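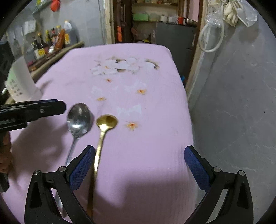 Two spoons on the lilac tablecloth.

Journal > Cycling > Race Reports

Grustico Hill Race: Notes on the 2022 Season
Tuesday, December 27, 2022

The cycling year at Rumilham is now closed, and it seems proper to set down a record of the Grustico Hill Race before the details are lost. I have attended every edition since the event moved to its present course. The views below are my own and do not represent those of the club.

The race was held in May, one week later than in previous years, following a request from the landowner at Grevorby whose lower fields are used for parking. The change was announced in good time and caused little difficulty. Entries closed at 200 riders across all categories, the limit set by the width of the opening track, and a waiting list was in operation for the final fortnight.

The course

Riders who had not raced at Grustico since the spring of last year will have found the first half of the lap familiar. It leaves the start field by the gravel lane, passes under the pylons and enters the beech wood by the lower gate. From there the climb rises in two parts, with a short level stretch between them where most of the overtaking takes place. The top of the lap stands 735 feet above sea level.

The second half was new. The old descent along the wall had become badly rutted, and the organisers replaced it with a longer route through the plantation known as Lindemann. It contains four banked turns, a rock step with an easier line to the left, and a final straight that brings riders back to the lane at considerable speed. I walked it on the evening before the race and considered the rock step rather severe for the junior categories. The easier line was properly taped and was used by a large number of those riders, with a loss of only a few seconds.

The women's race

The women's open race was, in my opinion, the best of the day. Five laps were scheduled. A group of six formed on the first climb and remained together until the third lap, although the order changed at almost every corner. The eventual winner rode near the back of this group for a long period and appeared to be in some trouble on the steeper part of the wood. She moved to the front on the level stretch at the start of lap four and had a clear lead by the time she reached Lindemann.

Second place was decided in the last hundred yards. Two riders came out of the plantation side by side, and the result was given only after the timing sheet had been checked. There was no complaint from either party.

The men's race

The men's open race was run over six laps and was a less even contest. The rider wearing number 992 went clear on the first ascent and was not seen again by the rest of the field until the finish. Behind him there was a steady contest for the remaining places. A puncture at the rock step removed the local favourite on lap two - he ran with the bicycle as far as the technical area and rejoined in nineteenth position, finishing eighth. I would regard that as the strongest ride of the afternoon, whatever the results sheet may show.

Arrangements on the day

Marshalling was of a good standard. The crossing point by the lower gate, which has been the subject of correspondence in the past, was staffed throughout and spectators were held back in good time. The public address system could not be heard beyond the second bend, and I should like to see this put right. The results were posted on a board beside the secretary's tent and were published in full the same evening.

Catering was provided in the village hall. The queue at midday was long, and the hot food had been sold by two o'clock.

The collection for path repairs raised £2,000, which will be spent on drainage at the foot of the climb. Work is expected to begin once the ground is firm enough to take a small digger. Until then, riders are asked to keep off the lower track after heavy rain and to use the bridleway from Grevorby.

The next edition is again planned for May. The category times have not been confirmed, and I understand that the junior races may be moved to the morning.

4 comments | 11 shares

Previous post | Next post | Archive | Contact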